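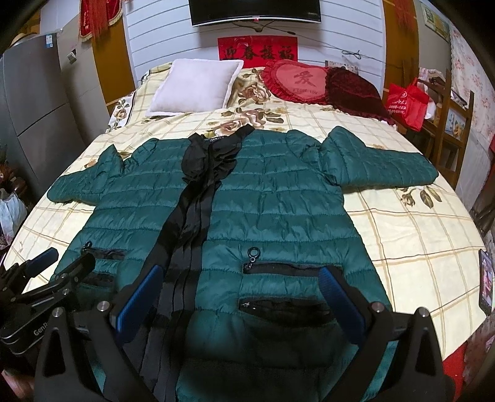
**Microchip check day at Rivach Road clinic**

The Ellow Animal Shelter will scan cats and dogs for free next month at the Rivach Road clinic, from 9 am until the last pet in line has been seen. You don't need an appointment. Dogs should be on a leash and cats in a carrier.

A scan takes less than a minute. Staff will read you the chip number and look up which registry it belongs to, then you can ring or log in to make sure your phone number and address are right. Moving house is the usual way details go stale, and a lot of people forget that changing their address with the vet doesn't change it with the registry. They are separate records.

The shelter took in 2,671 stray animals last year. Of the dogs that came in during January, 53 had a chip, and 18 of those chips led to a disconnected phone or an old address. Most of those dogs got home in the end, but some spent more than a week in the kennels first. One, a brown kelpie cross called Zunov, was picked up five streets from home and waited 11 nights – the chip was still in the name of the breeder.

If your pet has no chip, one can be put in on the day for $5 while supplies last. The animal needs to be at least eight weeks old. Please bring proof of your address and, for pets you have adopted or been given, any transfer papers you have. If the papers are missing, come anyway and the desk will tell you which form to fill in.

Rabbits can be scanned too, but the clinic can't chip them at this session.

Parking behind the clinic is limited. There is more room on Charvát Street, and the side gate will be open. Old towels and unopened tins of dog food can be left at the front desk.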